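Limuvcombe Londura 50 "Wet Slate"

The Londura has been Limuvcombe's everyday trail runner for a few seasons now, and the new "Wet Slate" color might be our favorite yet. It's a deep blue-gray from heel to toe, with one small hit of orange on the pull tab – and wow, does that orange pop!

The upper is a tight woven mesh with suede around the eyelets, and the tongue is stitched down on both sides so grit stays out. The laces are flat again too (the round ones on last year's pair kept coming undone on us).

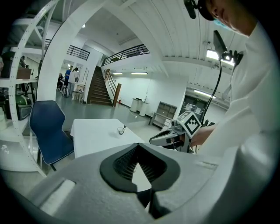
Underneath you get the same Ďurica rubber outsole as before, with 5 mm lugs that dig into mud and still feel fine on the sidewalk. The foam is a touch softer than the November release, so it's comfy right out of the box. If you have wide feet, go up half a size.

Only 50 pairs are coming to our Tullstead store, with more online in men's and women's sizes. They land 16 March 2026, and the last color went fast, so set a reminder!

Style no. 3673
Color: Wet Slate / Orange
Spare laces included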